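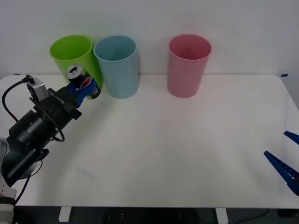 Our rental in Galtiddale came with a cupboard full of somebody else's dishes, and for seven weeks the good glasses have been in a box marked "bathroom, maybe." What we drink out of in the meantime is plastic. There's a green tumbler, a blue one and a pink one, and on a white table against a white wall they are the most decorated thing in the room. The Pepsi is the house drink until the coffee maker turns up. I've gathered a few notes on the cups here for the relatives who keep asking how the new place is coming along. It's coming along in three colors.

The green one

Lime, really, and a very confident lime. I claimed it the first night on the grounds that I'd carried the couch. It has since held soda, milk, paint water, a handful of picture hooks and, for one bad weekend, all the screws from the bed. The bed now has most of them back.

The blue one

A pale, polite sort of blue, the color of a dentist's waiting room. It tends to end up right beside the green one, so whoever reaches for a drink in the dark gets a surprise. We found the set at a thrift store in Mudwood, where the sticker said 97 cents and I still asked if that was the best they could do.

The pink one, keeping its distance

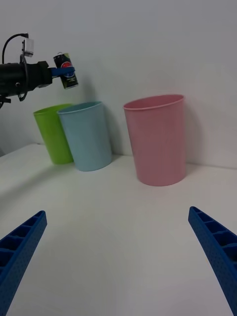
Other things we own now

The shelf from Goicoechea Home Supply has 159 parts, according to the leaflet, and a drawing of a smiling man who put it together alone. It's leaning in the hallway. I walk around it sideways.

We also have a curtain rod with no curtains, two can openers, and a paint card from Sedon with 256 whites on it. The landlord says we may choose any of them. I taped the card up by the window on Thursday, and so far the only opinion in the house is that number 40 looks like number 41.

Next batch of pictures when the glasses surface. Until then, if you come to visit, you get the pink. Guests always get the pink.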